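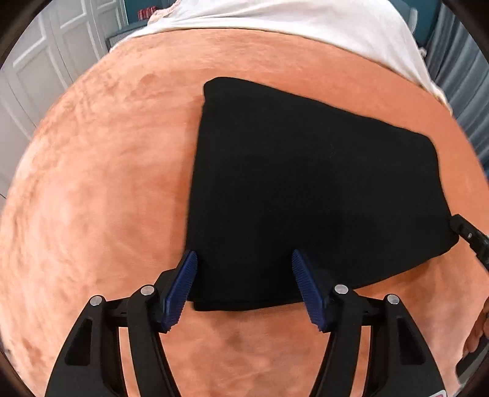
4. Training the Cloth Finder

Remo can close a gripper without your help. Deciding where to close it takes some teaching, and this section covers that. Set aside an afternoon. If you have not yet finished section 3 (Calibration), go back and finish it, however confident you feel.

4.1 Before you start

You will need:
A machine running Remo with the Brundidico perception package installed
At least 200 recorded grasps, in one folder
The calibration file you saved in section 3
Free disk space, more than you think

Recordings made on a hand-held gripper and recordings made on a fixed arm can go in the same folder. Remo reads the mount type from each recording. If the mount type is missing, Remo will assume a fixed arm and then be surprised by everything that follows.

4.2 Importing your recordings

1. Open Remo and choose Project > New > Cloth.
2. Give the project a name. "Test", "test2" and "test_final" are accepted, and you will regret all of them.
3. Choose Import and point it at your folder. Remo looks inside subfolders too.
4. Wait for the progress bar. It pauses at the end of each batch while it checks time stamps. Leave it alone.
5. Read the import report. Any recording marked Skipped has a reason next to it. The commonest is "no jaw width", meaning the gripper was recording pictures but not how far open it was.

Note: Remo copies your recordings into the project. Deleting the originals afterwards is your own affair.

4.3 Marking the cloth outline

The finder learns from outlines. Remo draws a first guess on each key picture and you correct it.

1. Choose Label > Outline. The first key picture opens with a green line round whatever Remo believes is cloth.
2. Drag the line until it follows the garment. Follow the real edge, including notches and rounded corners. A folded shirt is seldom a rectangle, and drawing one will teach the planner to grasp thin air at the corners.
3. If a lower layer shows beneath the upper one, outline it separately and set its type to Under-layer. The planner uses this to decide whether it is picking up one layer or the lot.
4. Choose Label > Not Cloth and paint over the gripper jaws wherever they appear.
5. Press Enter to move on.

Caution: Do not skip step 4 when the garment is dark. Black jaws over black cloth look like one large garment with hinges, and a finder trained that way will try to fold its own fingers. The ribbed pads usually give Remo enough to work from, provided they are a different colour from the cloth.

Note: Bedding is cloth. Remo knows this and is keen to tell you. If your garment lies on a blanket, set the blanket to Surface. Left unmarked, it will win every contest for "largest item to fold".

4.4 Training

1. Choose Train > Quick. This makes one short pass and is meant for catching mistakes.
2. Look at the Overlap score. Below 0.5, return to 4.3 and check your outlines before you blame the software.
3. Choose Train > Full. The default is 3000 steps. Doubling it doubles the wait and very little else.
4. When training ends, choose Save Finder. Closing the window does not save it. We have had letters.

Messages you may see:

Code 141: two outlines in one picture share an edge. Move either one.
Code 953: the calibration file is older than the recordings. Repeat section 3, or choose Ignore and find out why we included the message.

4.5 Checking the grasp plan

Never send a new finder straight to a moving arm.

1. Choose Plan > Preview. Remo shows its chosen grasp as two short lines, one for each jaw tip, with an arrow for the approach.
2. Check that both lines fall on the garment or just outside its edge. If one sits well out on the surface, the arm will pinch whatever is there.
3. Check that the jaw opening is wider than the fold it is meant to take. Remo warns you about this only if Strict Checks is on.
4. Step through at least ten previews, including the untidy ones. Choosing only the neat ones is a popular way to enjoy this section and dislike the next.
5. Set Speed to Crawl and choose Plan > Run Once, with one hand on the stop button.

Warning: Keep other hands clear of the work area during Run Once. The Cloth Finder finds cloth. Sleeves are cloth.

If two grippers share the job, run each preview alone first, then choose Plan > Pair. The Figueiredo clearance setting keeps the jaws apart; leave it at its default unless Zosholm support has told you otherwise in writing.

Go on to section 5, Folding, once three Run Once attempts in a row have ended with the garment in the jaws.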